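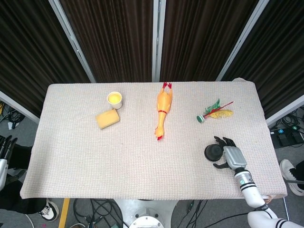
Plirnent waffle tablecloth, large rectangular - six months on

Rating: 4 out of 5

I bought this in February to replace a cotton cloth that had gone grey along the folds. We eat at the same table we do everything else on, so a cloth in our house gets homework, glue and the sewing machine as well as dinner. I wanted something pale, with a bit of texture, that could go in the wash twice a week without fuss.

Plirnent do this one in four colours. I went for the beige, which they call Oat. It came from the Macaraeg shop on the ring road, though they also sell it online and the price was the same when I looked. The other one I considered was the Jalham linen blend. I had it in my hands in the shop and it is a nicer fabric, but it was nearly twice the money and the label said cool iron while damp. I am not going to do that.

Size and fit

The label gives the length as 2464 mm and the width as 1857 mm. I measured mine before washing and it was within a finger's width of that both ways. Our table is a six-seater and the cloth hangs down far enough at the front to look right without ending up in anyone's lap. After the first wash at 40 it lost a little in length and hardly anything in width. It has not moved since. If your table is on the long side I would go up a size.

The hem is a plain double fold, stitched in a matching thread. One corner on mine was slightly out, so it doesn't quite lie square. You would have to be looking for it.

The waffle

The squares are small and fairly shallow. Out of the packet the cloth was stiff and a bit flat, and the texture only came up properly after the second wash. It is softer now and hangs better. Plates and bowls sit fine on it. A wine glass with a narrow foot is less steady than it would be on a smooth cloth, and I have taken to putting a coaster under mine.

Writing on it is no good at all. The pen goes through the paper into the dips. We keep a big hardback atlas at the end of the table for that.

Crumbs get into the squares and stay there. Brushing by hand doesn't shift them, so it has to be taken outside and shaken. Toast is the worst.

Stains

Tea came out at 40 with ordinary powder. So did gravy and tomato soup. Turmeric did not, and there is still a faint patch near one end, though it fades a bit each time it is dried outdoors. Candle wax was a nuisance because it set down in the weave. I got most of it out with brown paper and an iron and the rest went in the wash.

It takes a long time to dry. On the line in a breeze it needs most of an afternoon, and on the airer indoors it wants overnight. I tumbled it once on low and it came out with a lot of fluff in the filter, so I haven't done it again.

I don't iron it. If it is pulled straight while wet and hung by the long edge, it needs nothing else.

Wear

There is one pulled loop from the cat, which I pushed through to the back with a needle. The colour is even and has not yellowed. My last cloth was a Plukow and that had started to thin by this stage, so I am fairly pleased.

It loses a star for the drying time and the crooked corner. I would buy it again, probably in the darker grey.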